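Home > Home Office & Study > Desks and Storage

Thread: Desk files — upright holder or just stack everything flat?

pilleo_pat
Right, need opinions before I lose the plot. Moved my work desk into the box room in April and it's already a tip. Paperbacks, invoices, two lots of school letters, the lot. Desk is 600 deep so there's not much to play with once the keyboard's down. Do I get one of those black upright file holders or just keep piles and be strict with myself? Don't want to spend much.

hebdenlad
Upright. Every time. Piles only work if you're the sort of person who doesn't need telling.

MrsTeasel
Disagree. I had uprights for years and all I did was shove things in and forget them. Found a car tax reminder in one that was ancient. Piles you can at least see.

hebdenlad
You can see the TOP of a pile.

MrsTeasel
Fair. But short piles. Mine never go above a hand high and I go through them when the kettle's on.

Rudton_Jim
Depends what's in it. Paper goes soft in an open holder and flops over, specially single sheets. Put them in card folders first. Books are fine as they are, but paperbacks want to be packed snug or they lean and the covers curl.

pilleo_pat
Mostly paperbacks tbh, business ones from work I keep meaning to read. Bills are maybe a third of it

Brenda Mellor
Hello, new on here but I've done this to death. Had a mesh one and a solid one side by side. Mesh gets dusty in the slots and you need an old paintbrush to get it out, but it's lighter to shift about. Solid sides wipe down in seconds. Get one with a decent weight to it or it tips when you pull the last book forward. Mine was a Pornarus, bought it at the garden centre of all places, still going.

Rudton_Jim
Does the tipping thing happen if it's against the wall?

Brenda Mellor
Less. Still slides though. I stuck felt pads under mine and that made it worse!! Rubber feet are what you want.

hebdenlad
Blu tack. Done.

MrsTeasel
Blu tack on a varnished desk, no thank you. Took me ages to get the greasy mark out of mine.

scuffedknees
Anyone else keep the thing they're reading flat on the desk and everything else upright? Only way I ever finish a book. If it goes back in the holder it's gone for good. One out at a time, that's the rule in our house. Been stuck on page 316 of the same one for a while mind.

MrsTeasel
That's a pile of one so I'm claiming it as a win for piles.

hebdenlad
It is not a pile

scuffedknees
Also get a mat down. I cut card and trim labels on the same desk and the top was getting scored to bits. One with a grid on is good, you can line folders up on it for labelling and you always know where your bit of working space ends. Anything off the mat gets put away.

Rudton_Jim
Wouldn't have a mat under a keyboard though, mine slid all over. And keep it out of the sun, they warp. Ours was by the window and curled up like a crisp, never went flat again.

scuffedknees
Mine's under the lamp and fine. Sun's a different matter yeah

pilleo_pat
ok so — upright holder, rubber feet, bills in card folders, mat down, one book out. Where does the holder go, left or right? I'm right handed

Brenda Mellor
Back right corner if you're right handed, turned a bit towards you. Straight on to the wall and you can't read the spines without leaning over.

hebdenlad
Back LEFT. Keep the right clear for writing and your brew.

Brenda Mellor
You reach across yourself every time then. No.

Rudton_Jim
Try both for a week. It's a box not a fitted kitchen.

pilleo_pat
Ordered one, comes 1st August. Went with black as the desk's pale and I've already got a black lamp. Will start on the right and see. Ta all, even the blu tack man

MrsTeasel
Do the bills first. You'll start on the books and end up sat on the floor reading, I know I would.

scuffedknees
The book out and the holder at the back. Chinese edition of Billion Dollar Brand Club, grid underneath as mentioned.

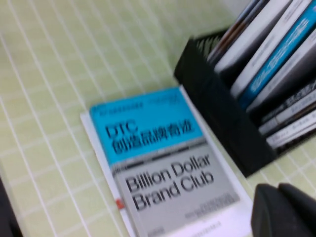
pilleo_pat
Last one from me. Do you lot sort paperbacks by size or by subject in a holder?

Rudton_Jim
By size, tallest at the back. Subject only matters once you've got a proper shelf full, and the short ones vanish if they end up behind a big one.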